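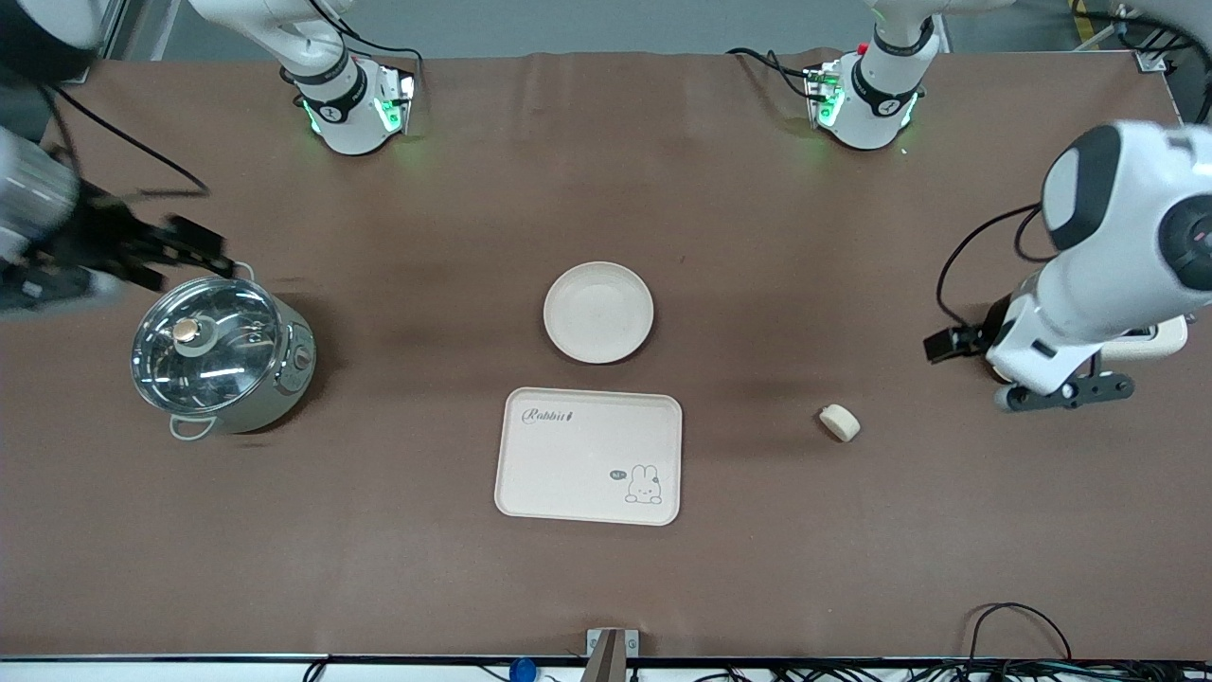
Attachment 1: pot with lid on, white plate and beige tray on the table.

Ticket 451
Product: Clisell electric pot, stainless steel, glass lid
Opened by: Perla Zavala
Assigned to: Jinlong Yu
Status: Closed

Perla Zavala, 9:40
The pot boils over when I cook noodles. I set the dial to the highest mark, add the noodles and put the lid on, and a few minutes later there is foam coming out under the rim. Same result three times. The knob on the lid also turns a little when I lift it.

Jinlong Yu, 10:15
How much water are you using, and do you turn the dial down after the noodles go in? Please check the knob too – there should be a screw on the underside of the lid.

Perla Zavala, 11:02
Filled to a bit under the rim. I left the dial where it was. The screw was loose and I tightened it by hand. Knob is fine now.

Jinlong Yu, 11:20
That is too full for noodles. Please try:
Fill the pot halfway.
Bring to a boil with the lid on.
Add the noodles, take the lid off and turn the dial to the middle.
Set the lid on a plate, knob up. It will drip.
Keep the cord away from the side you serve from.

Perla Zavala, 1:35
Tried it with half the water. Foam came up but stayed in the pot. Took 21 minutes from cold, longer than I would like.

Jinlong Yu, 1:50
Starting with hot tap water will not harm the pot, but cold is better for cooking. No fault found. Added a note on fill level to help page 209 – Ans Bosman will check the wording.

Closed by Jinlong Yu, 2:05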